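Clollow Kitchen Swap Moves to Sunday, and Bring Your Bowls!

Good news for anybody with a cupboard that won't close. The Clollow kitchen swap is back this Sunday, and it has moved from the old spot on Mema Street to the big room upstairs at the Sillari building. I stopped in this week while the tables were going up and came home wanting half of what I saw (my own cupboard is a disgrace, so we'll see).

If you haven't been before, it works like this. You bring kitchen things you don't use anymore, clean and in one piece, and you get a paper ticket for each one. Then you wander around and trade your tickets for whatever catches your eye. Last time 70 households came through and 1310 pieces changed hands, mostly mugs, I'm told, but also a very nice fish kettle that I was too slow to grab. I'm still a little sore over that one.

Bowls and cups get a table to themselves this year. I'm happy about it, because last time they were mixed in with the baking pans and you had to dig. There's a mint green theme going on already, and a shiny metallic cup that I'd take home in a heartbeat, maybe with the knobby yellow pieces that are in it too. They look like ginger to me, and I go through a lot of ginger.

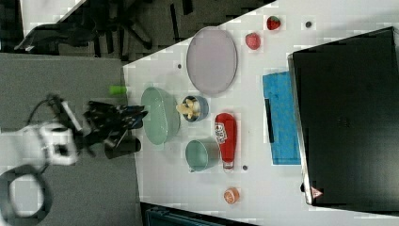

Can I still come if I don't have anything to trade?
Everyone who walks in gets 2 free tickets at the door, so come on up and pick something out.

Doors open at 1 p.m. and the swap runs until everything is picked over, usually around 13 tables' worth of browsing if you're thorough like me. Electric gadgets are fine as long as they come with their cords. Please leave knives at home, and anything chipped too. There's parking behind the Cervantes bakery, but it fills up fast, and the bakery would like its two front spaces kept open for customers.

Whatever is left over stays upstairs for the next swap in January. I'll be the one hovering near the bowls with a fistful of tickets!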